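Search this site
Search
Enter keywords

6 Nov 2020
By Chie Mizuno

Small parts, long lives: an interview with Ertuğrul Gezer

The Purkbridge Repair Library opened its doors in 2000 with a single lending shelf and a workbench in the rear of the former post office. Its coordinator, Ertuğrul Gezer, has held the position for nine years and has overseen the move to the present premises on Aksoy Street.

Mr. Gezer trained as a clock repairer before joining the library. He describes the change as a modest one. "A clock and a toaster ask the same thing of you," he said. "You open it up, you look for what has stopped, and you try to put it right without breaking something else."

Members may borrow tools for up to a month and may bring household goods to the bench for assessment. In the last reporting year the library recorded 3498 loans and repaired items for 103 households that had not used the service before. Mr. Gezer said the second figure matters more to him. "Our regular members would find a way in any case. A new household has usually come in with something it was about to put out with the garbage."

Lamps, kettles and sewing machines account for most of the bench work. Demand for sewing machine repairs rose sharply from April, when many residents were making masks at home, and the waiting list has only recently been cleared.

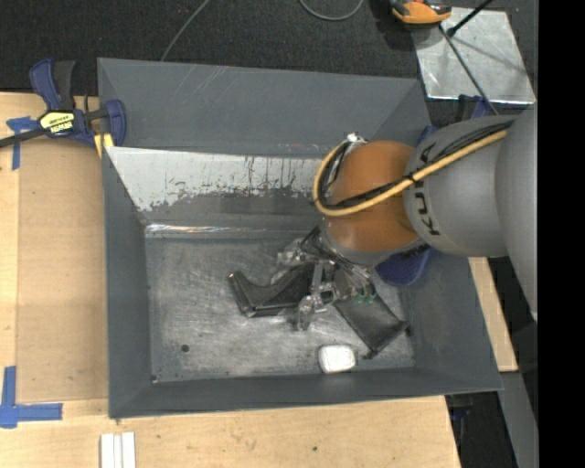

Finding parts remains the main difficulty. The library keeps a stock of switches, belts and plugs taken from goods past repair, and an agreement with the neighbouring municipality of Nurngate allows the two services to share what they hold. Some manufacturers will sell parts only to their own service centres. "We write to them, and we keep the replies," Mr. Gezer said. "One or two have changed their minds – slowly."

The catalogue was moved to the Skasik lending system this year, and members can now reserve tools from home. Pickup is by appointment while public health measures are in place. The evening classes in basic wiring and hand sewing have been suspended, and Mr. Gezer would not give a date for their return.

Asked what he has at home that still needs fixing, he named a radio that belonged to his father. "It works on one station," he said. "My wife likes that station, so it has been left alone."

Contact us | © 2020 Purkbridge Repair Library. All rights reserved. | Back to top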